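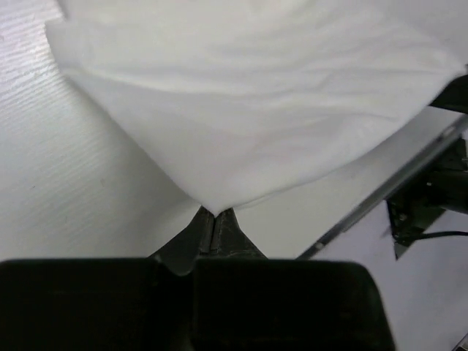
**Garment folders, day shift -- Lilline textile service, Murkgate site**

Lilline is hiring folders for its small-items section. The work is done at a table: take a garment from the basket, spread it flat, smooth the wrinkles, align the hems, fold and stack. Mixed colors and whites.

- Post reference: 2930
- Shift start: 7 a.m., Sunday included on rotation
- Typical load: around 326 garments per shift
- Training: paid, on site

Apply to Hiba Yammine, extension 881.

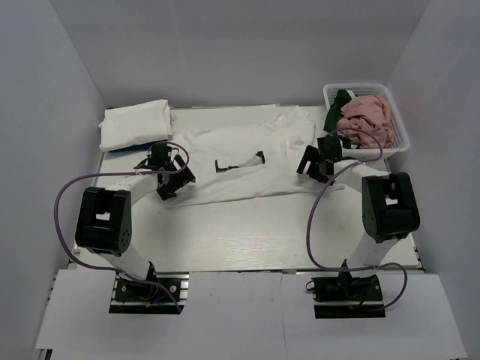

Is folding experience required?

Applicants without it are accepted -- the method is taught during training.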